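Getting drink bottles ready for the container refund

June 4, 2026
By Margarida Abreu

We take our empties to the depot on the Kaltley road every few weeks. The first time I went I had half my load handed back, so these are the steps I follow now.

Start by emptying each bottle completely. A mouthful of soft drink left in the bottom will leak through the bag and bring ants into the boot. Tip it out, run in a little cold water, put the cap on, shake and tip again. Soap isn't needed.

Stand the bottles upside down in the dish rack with the caps off. I leave mine overnight near an open window.

Leave the label on. The machine reads the barcode, and a bottle with its label peeled off goes to the hand-count queue, where you can wait a fair while. If the label has started to lift, smooth it back down and put a strip of clear tape along the join, keeping the tape off the barcode.

Don't flatten anything. A few wrinkles in the plastic are fine so long as the barcode can be read across its full width. 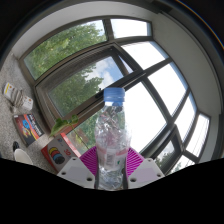
Azevedo wrote in to ask whether the caps should go in with the bottles, as the depot at Diddale had told him to take them off. Check with your own depot on that one. At Kaltley they accept them either way, and I screw mine back on once the bottle is dry – it keeps the bags cleaner.

Sort as you go. I keep 3 bags on hooks in the laundry, for clear plastic, coloured plastic and cans. Glass goes in a crate. A large garden bag holds 64 of the small bottles before it gets awkward to lift.

At the depot, feed the bottles in base first with the barcode facing up. If one comes back, turn it a little and try again. After a second refusal, put it aside for the counter.

Our last trip was 328 containers, and 17 of those went to the counter, mostly old ones from the shed with faded labels.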